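Stoltholm Workroom Diary, September, morning entry

The sorting table was brought back into use at 9:20, following the replacement of the tray. The new tray is gray with a raised rim, and it has been placed against the gap between the two black rails as agreed with Zirkden. The board itself has been retained.

A bag of 300 red pieces was received from Sopacua and entered in the stock book under the small parts heading. Two bags remain on order. The green pusher was selected for the clearing work; the older one has been returned to the cupboard at Stitovstead, where it will be kept until the inventory in the spring.

Clearing work is to be carried out from the lower side of the board toward the rails. Pieces should be kept close together and moved as one group where possible, and any that stray to the side are to be gathered before the next push.

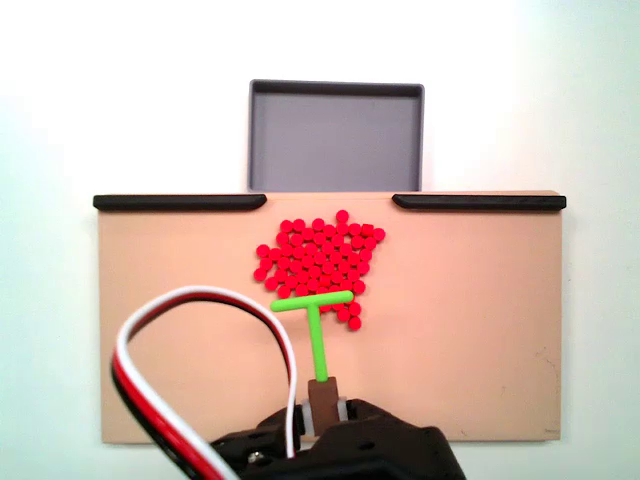 The floor beneath the table is to be swept at the end of each session, and recovered pieces are to be returned to stock. Shelf 11 has been relabeled. A request for a second tray was sent to Zirkden before noon, and a reply is awaited.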